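Nalla Handout Cards, Gloss, Rounded Corners

Home / Print / Flyers and cards / Nalla

Sold in packs of 1,000 or 2,000
Printed one side or both
Rounded corners standard (square on request, no discount, sorry)
Made to order at our Vurnham shop

A flyer has a hard life. It gets about a second and a half of someone's attention, usually while they are looking for their keys, and then it is either in a pocket or in the gutter. The Nalla is our attempt to improve the odds. It's a stiff, glossy white card, a bit too nice to scrunch, and it stays flat when held out at arm's length by somebody who would sooner be inside with a cup of tea.

We started printing it for Phetsri, the dance and language school two doors up, who had been handing out photocopies on lemon-coloured paper since well before we moved in. The photocopies drooped. Sunee Noiphan, who runs the front desk there, brought one in, held it up by a corner and let it do its own talking. She has been on the Nalla ever since and re-orders every May, generally the day before she needs them.

What you get

Stock: heavy white card, gloss coated on both faces. The reverse can be left uncoated if you want people to write on it. Biro on gloss is a miserable business, so if your card has a "name and phone number" line, tick the uncoated box.

Corners: rounded. Square corners go dog-eared in a bag by lunchtime and rounded ones take until about Thursday.

Colour: full colour, one side or both. Photographs come up well, particularly skin tones and warm browns, which the old machine used to turn the shade of tinned salmon. The old machine has gone to live on a farm.

Finish: there is a matte version called the Hirus. It looks very tasteful and shows every thumbprint. People who order it are usually architects.

Languages and lettering

We set type in Chinese, Thai, Japanese, Korean and Vietnamese as well as English, and we don't do it by pasting your text into a box and hoping. Reiko Ichikawa looks after all our non-Latin setting and will ring you if a line break lands somewhere silly. Please answer when she does. She won't send the job to press until you have, and she is quite prepared to wait.

A few things she has asked us to pass on:

Send text as text. A phone photo of a handwritten page is charming and we will charge you for typing it out.

Tell us whether you want traditional or simplified characters. "The normal ones" isn't an answer, though we get it weekly.

Small text wants to be bigger than you think. Dense characters fill in at tiny sizes, and your customers' eyes aren't getting any younger either.

Give the heading some room. One big bold heading and one good photograph will do more work than six offers and a map.
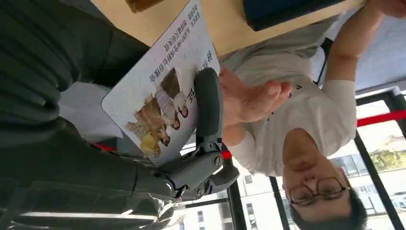

Group photos are the most popular choice for the front, and the most common cause of reprints. Check that everyone in the picture still works for you. Check that everyone has agreed to be on a card. Leave a decent margin around the heads as well, or whoever stood on the end will lose an ear to the trimmer and mention it at every staff barbecue from then on.

Proofs

You'll get a PDF proof by email and, for first orders, a single printed card in the post. Hold it at arm's length. Hand it to someone who wasn't involved and see which bit they read first. If they turn it over looking for the phone number, put the phone number on the front.

Changes after approval cost money. We know the typo was there all along. So was the proof.

Ordering

Most people take the 1,000 pack. If you're doing a letterbox drop, count the letterboxes before you pick a size: one customer ordered the smaller pack for an estate with 1,190 of them and spent the following week being very selective about his neighbours.

Two designs can share a pack as long as the stock and finish match. Packs can't be split between gloss and matte, however nicely you ask.

Pick-up is free from the Vurnham counter. Delivery is by courier, in a box heavier than it looks, so please don't have it sent to a third-floor flat and then go on holiday.

Prices on this page were checked 3/20/24. For anything with foil, die-cuts or scented ink, ring the shop. We don't do scented ink, but Reiko enjoys the calls.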